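Promadska Home | Work With Us | Field Notes | Safety | Contact

Call for participants: hand-held gripper operators, jaw fault re-test
Posted June 5, 2026
Reading time: 5 minutes

Promadska is looking for adults to take part in a paid re-test of the hand-held grippers used in our tabletop work. Participants carry out short cleaning and sorting tasks with a gripper in each hand while the positions of the jaws are logged. Some of the grippers carry a known fault. Read the section on the fault before applying.

Background

In October we stopped all sessions on the Batum task set after one operator reported that a jaw had closed without the trigger being pulled. The operator's free thumb was resting on the inner linkage at the time and was pinched. The skin was bruised but not broken. A review of the logs found that it was not a single event. Out of 2444 recorded closures, 100 showed a difference between trigger position and jaw position that was larger than our limit. In most of those the jaw lagged behind the trigger and then caught up in one step. In a smaller group the jaw kept moving after the trigger had stopped.

The cause has been narrowed down to play in the linkage joints, which grows with use. A joint that is within limits at the start of a long block may be outside them by the end. The effect is worst in tasks where the load pulls sideways on the jaws, such as holding a dustpan level while a brush pushes against the material in front of it.

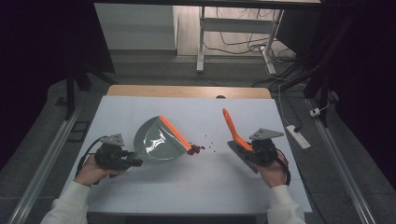 Sweeping is therefore the main task in the re-test. Dried beans are used as the test material. They roll, they are easy to see on a white surface, and a dustpan that dips or twists by a small amount will scatter them. Each trial ends when the surface is clear or when the time limit runs out. Spilled beans are left where they fall until the trial is over, including any on the floor. The session lead picks them up.

The second task is sorting two kinds of bean with the jaws or a fingertip. The loads are low and the fault is expected to show up as a late release or a missed pick.

What participants do

A session is made up of three blocks with a rest after each. The first block is practice and is not logged. In the second and third blocks you will use two pairs of grippers, coded Mansour and Hamamden. One pair has new joints and the other has worn joints. You will not be told which is which until the end, and the session lead will not know either.

After each trial you will be asked whether the jaws did what you intended. A yes or no is enough. If the answer is no, you will be asked which hand and at what point in the stroke.

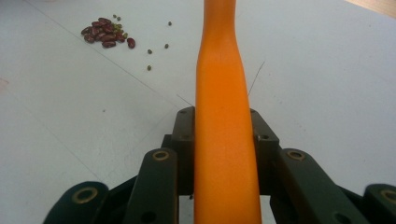

Bean sorting task, view from the gripper. Keep fingers clear of the linkage at the base of the jaws.

Known risks

Pinching at the linkage is the main one. Closing force on all re-test units has been reduced in software, and a mechanical stop now prevents the jaws from closing past the pad thickness. The stop does not protect a finger placed between the linkage bars. Both hands must stay behind the grip line, which is marked on each unit with tape.

Wrist and forearm fatigue is common. Each gripper weighs 620 grams before a tool is added. You may put the grippers down at any time, and a trial ended for this reason is not counted against you.

Cables are a trip hazard when stepping back from the table. Stay in the standing area during a trial and wait for the session lead before leaving it.

Any unexpected jaw movement ends the block. Release the trigger, lower both tools to the table and say "stop". The unit is then tagged and taken out of use until it has been measured. Please do not try to reproduce the movement yourself.

Who can apply

- Age 18 or over
- Able to stand for a block of up to 25 minutes
- Full use of both hands, with no current injury to the hand, wrist or elbow
- Able to tell red from green (needed for the sorting task)
- No allergy to beans or other legumes by touch

Experience with grippers is not required. We need nearly equal numbers of new and experienced operators, so experienced applicants may be placed on a waiting list. Anyone who took part in the Batum sessions before the stop can apply, but should say so on the form.

Long sleeves with a close cuff are required. Rings, bracelets and watches must come off before the first block. A locker is available.

Pay and data

Participants are paid for the full session, including when a block is ended early because of a fault. Travel within the city is refunded with a receipt. We keep jaw and trigger logs, your answers after each trial, and video of the table and hands. Faces are not recorded. You can ask for your data to be deleted up to the date the results are released.

How to apply

Use the form on the Work With Us page and quote reference 708. Questions about the fault or the changes made to the units should go to Safta Manole, who is running the re-test. Places are filled in the order that complete forms arrive. Incomplete forms are returned once.

Comments (4)

dvk_bench
Is the play measured at each joint or only at the jaw tip? We had a similar problem and tip measurement hid it for months.

Safta Manole
Both. Tip before and after every block, joints at the end of the day.

rowan t
I'm left-handed. Is that a problem for the sweeping?

Safta Manole
No. Put it on the form and we will swap the brush and dustpan for you.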